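Kauppinen to leave Pikby, move craft supply store to Flurkcombe

7 Jun 2020

FLURKCOMBE - Craft supply seller Kauppinen will close its store in Pikby at the end of the summer and move into the former furniture showroom on Niter Street in Flurkcombe, the company said.

The lease on the Pikby store runs out in September and will not be renewed. Owner Hilkka Ruotsalainen said the landlord had offered new terms in February, but the company had already started looking for a larger building by then.

"We had outgrown the stockroom," Ruotsalainen said. "Fabric was stored in the hallway and the felt was in my office. When orders picked up this spring we were packing boxes on the stairs."

Online orders now make up more than half of the company's sales, up from less than a third a year ago. Ruotsalainen said most of the increase came from people sewing and doing craft work at home, and from parents buying supplies for children who were out of school. Elastic, cotton fabric and beads sold fastest. Elastic was out of stock for much of April, and some widths are still on back order.

The Niter Street building has been empty since the furniture dealer retired. It has two floors, with a loading door at the back and a parking lot shared with the hardware store next door. Kauppinen will use the ground floor as a store. The upper floor will hold the packing area and a room for evening classes.

The company pays rent of $860 a week in Pikby. Ruotsalainen would not give the rent for the new building but said it was lower per square foot.

All of the present staff have been offered jobs at the new location. The drive between the two towns takes less than half an hour, and Ruotsalainen said she expected most of them to stay. Two part-time positions will be added in the packing area and will be advertised next month.

Customers in Pikby will be able to order online or by phone and pick up their goods at the dry cleaner's on Mill Road, which has agreed to hold packages until Saturday noon each week. Gift cards bought in Pikby will be good in Flurkcombe and will not expire because of the move.

The town of Flurkcombe approved the change of use last week. The permit calls for a new accessible entrance on the Niter Street side and limits deliveries to weekdays before 4 p.m. A neighbor on Court Lane had objected to truck noise, and the delivery hours were shortened before the vote. Work on the entrance is to start this month.

Classes will be smaller than they were in Pikby, at least through the fall. The company has about 165 people on its waiting list for beading, quilting and basic sewing, and those already on the list will be offered places first. Prices have not been set. Beading will be held on weeknights, with quilting moved to the afternoon so that students can work in daylight. Students will be asked to bring their own scissors and needles.

A clearance sale will be held in Pikby in August, mostly yarn, patterns and cut lengths of fabric. Store fixtures that do not fit the new building will be sold in the last week. The Pikby store will keep its current hours until then, with the phone line open from 9 a.m. 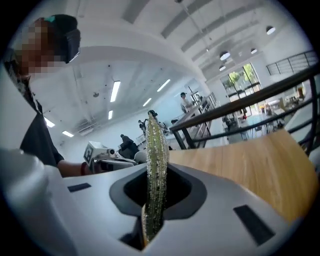
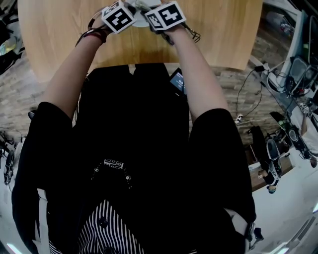
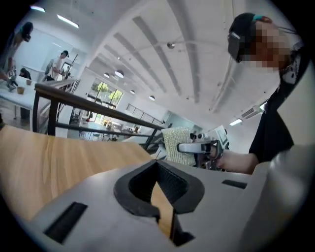 From top: a slender green strip with a glittery, beaded surface; hands at a light wooden tabletop; the tabletop with a person in a black cap leaning over.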